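Hanging Your Stemware (and Other Ways to Keep Glasses in One Piece)

Kitchen Tips from the Condesside House Pages
By Ketsara Klinhom

My mother kept her good glasses on the top shelf of a cabinet that could only be reached by standing on a kitchen chair, and so we drank from jelly jars until I was well into my teens. I have been making up for it ever since. We use the nice glasses for everything at our house now, orange juice included, and I have broken my share of them along the way, mostly in the sink and mostly late at night when I should have left the washing up for morning.

So I have opinions about glasses. A few of you wrote in after the November page on dish towels and asked how I store mine, and Panya Bunnag wanted to know in particular about those little countertop trees with the curved arms. I'll get to the trees in a minute, Panya, but first the washing, which is where most of the damage gets done.

Wash stemware first, before anything greasy goes in the water, and do the glasses one at a time. I know it is tempting to slide all of them under the suds and fish around for them afterward. Please don't! I lost two of a set of four that way in one evening. Lay a folded dish towel in the bottom of the sink, use warm water and only a drop or two of soap, and hold the glass by the bowl while you clean the bowl. If you hold it by the foot and twist the sponge inside, all that twisting goes straight into the stem, and the stem is the thinnest part of the whole business.

For cloudy glasses, fill a basin with warm water and a good glug of white vinegar, let them sit for half an hour or so, then rinse and dry. If the cloudiness is still there after a second soak it is probably etching from the dishwasher, and I'm afraid there is no cure for that. I keep my etched ones for iced coffee with plenty of milk in it.

Dry with linen or a very old cotton towel, two of them if you can spare two, one to hold with and one to polish with. New terry cloth leaves fuzz all over everything.

Now, the tree. A countertop glass holder is simply an upright on a base with arms coming off it, and each arm ends in a loop or a fork that catches the foot of the glass so that it hangs with the bowl down. I like them very much for a small kitchen. The dust stays out of the bowls, you get to look at your pretty colored glass, and a goblet takes up hardly any counter. 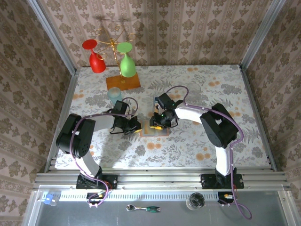 5 min read

With a red goblet and a light green one hung on it, a gold-colored holder like this on its wooden base is cheerful enough to leave out all year, I think, and colored glass does look well against a flowered cloth. There are still free loops for more, too. The plain tumblers belong down on the table, of course. They haven't any foot to hang by.

A few things I have learned about loading one. Start with a glass on one side and put the next on the side opposite, and go on like that, back and forth. A light holder with three heavy goblets on one side and nothing on the other is going to lean, and you will find out about it at the worst moment. Unload it the same way. My sister-in-law Apinya Luangrath takes hers all from the right because she is right-handed, and she has had to catch the thing twice.

Guide the foot in slowly and let it settle before you let go. A loop that is open at the end will hold a foot nicely as long as the foot sits all the way back in it. If it's perched near the opening, a slammed drawer can be enough to walk it out. I rest a fingertip on the foot and give it the smallest nudge toward the upright. Keep the other hand under the bowl the whole time. Watch how low the bowls hang as well, and try your biggest goblet first, with one hand ready, to see that it clears the base.

Make sure the glasses are properly dry inside, or that air can get up into them. A wet goblet hung straight away will drip down its own rim and leave a ring on whatever is underneath, and on a wooden base those rings are a nuisance. If you already have one, rub it gently with a soft cloth and a dab of plain mayonnaise, leave it for an hour, and wipe it off. It sounds ridiculous and it has worked on mine more than once — though do test a hidden spot if the finish is an old one.

About the cloth. A tablecloth gives you a little cushion when you set a glass down, and I wouldn't be without it, but a loose cloth can also be tugged. Smooth it out from the middle before you put the holder on it, and tuck up any corner that a child or a cat could get hold of. We had a cat named Osus who could clear a table in four seconds, and after him I cut a square of rubber shelf liner and slipped it underneath, where it has stayed. Clear glass is the other thing to mind. On a busy print it all but vanishes, and I have knocked over more clear tumblers than colored ones by reaching for the salt straight through them. I put the clear ones at the back now and the colored ones toward the front where I'll see them.

If your holder wobbles on a bare counter, turn it over and look for a screw under the base. Often it only wants a quarter turn. Stick-on felt dots will take care of the rest, and I put one on at each corner.

Metal holders need only a wipe with a barely damp cloth and then a dry one. Go easy with polish on anything gold-colored unless you know what it's made of, as a thin finish can rub right off.

Uthai Saengthong asked whether you can nest stemware to save space. No, dear, you can't. Tumblers you can sometimes stack, if they were made for it, and if two get stuck, put cold water in the inside one, stand the outside one in warm water, and wait a few minutes before you try to ease them apart.

Next time I'll be doing drawer liners, and I still owe Montri Rojanasak an answer about his bread box.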